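Re: [brokolbridge-home] Packing plates and glasses for the move

On 18/08/2023, Bülent Gezer wrote:

> Hello all,
> we are moving from Brokolbridge to Dridov in September and I have started with the kitchen. My wife has a dinner set from her grandmother, 21 plates of different sizes, and also many wine glasses with thin stems. The moving company (Stastach) sells packing paper but only in a pack of 200 sheets. Do I need so much? Can I use newspaper in place of it? And do the plates go flat or standing?
> Also I don't know what to do with the spice jars and the open bottles of oil. Last time everything smelled of vinegar for weeks.
> Thank you for any advice,
> Bülent

Dear Bülent, dear list,

I have moved four times in nine years, so I allow myself to answer in some detail. Please excuse my long letter.

First the paper. Take the pack of 200. It looks like too much when you see it on the table, but for my last kitchen I used 168 sheets, and I do not own a big dinner set. The sheets that remain are good for the picture frames and for the lamp. Newspaper is possible for pots and baking trays, but I would not put it directly on old plates. The ink goes on your fingers, and from your fingers it goes on everything, so you must wash the whole set again when you arrive. If you want to save paper, put one clean sheet on the plate and newspaper outside of it.

The plates should stand, like books on a shelf. I did not believe this the first time, and I laid them flat in a tall pile. Two at the bottom were broken. Now I make a thick bed from crumpled paper in the box, I wrap each plate alone, and then I stand them in a row, the big ones first. Between the row and the wall of the box I push more paper until nothing moves when I shake it a little. Small plates and saucers can go in a second layer, with a piece of cardboard between.

For the wine glasses, please begin with the stem. Roll a half sheet around it until it is as thick as you can hold comfortably, then fill the bowl loosely, and only after this wrap the whole glass. Do not press the paper hard into the bowl. They travel standing up, and nothing heavy goes on top.
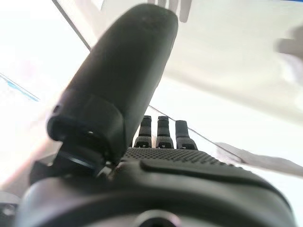
About the size of the boxes: use small ones for the kitchen. I have the rule that no kitchen box weighs more than 15 kilos, and I check it with the bathroom scale. First I stand on it alone and then with the box in my arms, and my husband reads the number because I can't see over the box. A large box full of dishes is a punishment for the person who carries it, and the bottom can open on the stairs. Put tape under the bottom two times, in the form of a cross.

With the spices it was easy for us. I put a small piece of kitchen film over the mouth of each jar and closed the lid over it, and then all jars went standing in a cooking pot. A pot is a very good box. The oil I would give to a neighbor if the bottle is more than half empty. If you want to take it, do the same with the film, put it in a plastic bag with a knot, and carry it in the car with you, not in the truck. The vinegar I would really leave behind. It costs little and you have already had this experience.

One more point, which concerns the writing. Write on the side of the box and not on the top, because when the boxes stand on each other you can't read the top. I write the room and also what is inside, for example "kitchen, big plates, her grandmother." It takes a minute longer but on the first evening you will find the cups.

Keep one box open until the last morning. In ours were the kettle, two cups, a knife, a sponge, the tea, one towel and the toilet paper. Also the small screwdriver for the table legs. I forgot it once and we ate on the floor for three days.

Does somebody on the list know if Stastach takes back the unused boxes? I had heard that they do it if the boxes are still flat, but I never tried. I have also a bundle of used ones in the cellar from my last move, Bülent, mostly the small size, and you may have them if you can come to pick them up. Evenings are best for me.

With kind regards,
Toprak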